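Waiting out the wind in Talton

The first ferry back to Bremis left at seven in the morning, and I have never heard a ship's horn get such a cheer! For two days the storm had held everything in Talton harbour: lorries full of onions, a coach party, a van of day-old chicks and 400 foot passengers with nowhere particular to be.

I love a port in bad weather. The sheds along the quay fill up, the tea urns come out, and people who would never normally speak start swapping blankets and phone chargers. By the second evening the lorry queue reached back to the Cestby turning, and the drivers had a card school going under a tarpaulin.

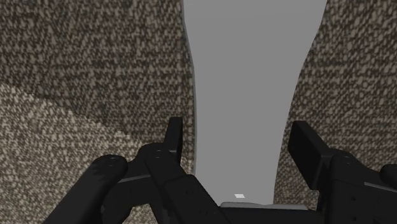
One driver, hauling fish, saw it differently: it's all very jolly until your ice melts, and the harbour office could have told us a day sooner. Fair enough. The warning went up on the board at noon, when 200 vehicles were already on the road down from the hills – too late for most of them to turn round.

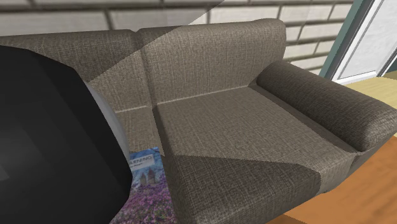
Bitar, the village across the bay, had the worst of the sea. Waves came over the wall twice, and families moved up the hill to stay with anyone who had room. Plenty of people slept on sofas, and a two-seater like the taupe one against the pale brick wall is a short bed for a grown adult. Even so, the talk in the bakery next morning was cheerful, mostly about whose roof had gone where.

The wall is due to be raised in November, and I'll be back to see it. Take the early boat if you go, and sit on the left for the lighthouse.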